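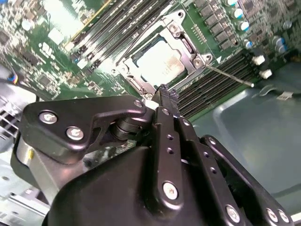
Slide 1. Wrist view, fingers at the CPU socket.

Hi everybody, thanks for staying past the coffee! I'm going to talk about the least glamorous part of our project, the part where we sit there and collect examples, one after another, until we have enough for the model to chew on. (Pause here, let the people at the back find a seat.)

So the project is called Hamaletti, and the goal is a policy that can do board-level work inside an ordinary desktop tower. We've got 2246 demonstrations as of Friday, April 18, 2025, and I drove the arm for way too many of them myself. My shoulder can confirm this.

First thing I want to say is about the wrist view. I used to think of it as a nice extra. Then we trained a version without it, and the thing would come down beautifully over the board and stop 14 millimeters off, every time, very sure of itself. Down at the socket you need to know where the fingertips are compared to the metal around the processor, and the view from the side of the table just doesn't give you that. Put the wrist view back in and the misses got a lot smaller.

(Click.)

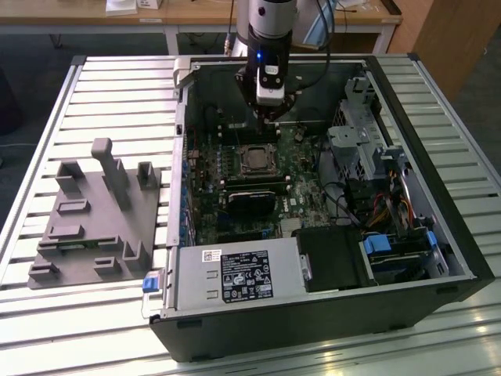
Second thing, and this one cost us a month: vary your approach on purpose. When I get comfortable I come in the same way every single time, same height, same little wiggle before I commit. That makes for very pretty data and a very dumb policy. So now Ultbridge, our logging tool, picks a start pose for me before each take, and some of them are really annoying! I have to come in high over the memory slots, or from way out by the drive cage, and work my way back. Those takes are slower and uglier and they turned out to be worth more than the smooth ones.

Also, keep the bad takes. Please. Tag them, put a short note on them, but keep them. We threw out 174 early on for hesitating too long and I'd pay real money to have them back, they were full of corrections. A person backing off and trying again is just what the model needs to see.

Labels: we write the instruction before the take, in plain words, and we don't go back and tidy it up afterward. Jenum is the name of our label checker, ask me about it later, it's a whole other talk.

(If running long, skip to the rehearsal remark.)

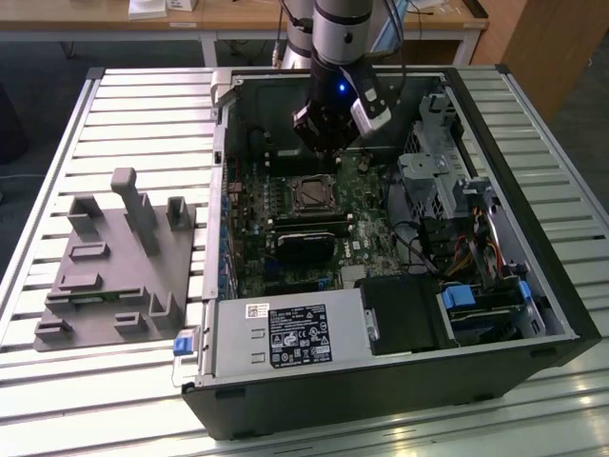

Barrett Szabo thought I was underselling the operators when I rehearsed this, and said that 17 takes in a row on one board is where attention goes, so the break schedule belongs in the methods section right next to the learning rate. Fair point, and it's going in. We stop after 17 now, whoever is driving, even if it's going great. Especially me.

What's next: a second tower layout in June, with the Hrynyshyn set of start poses, and more people driving who aren't me. If you want a turn at the controls, find me after the session and bring your own snacks.

Questions!

12 comments · 38 shares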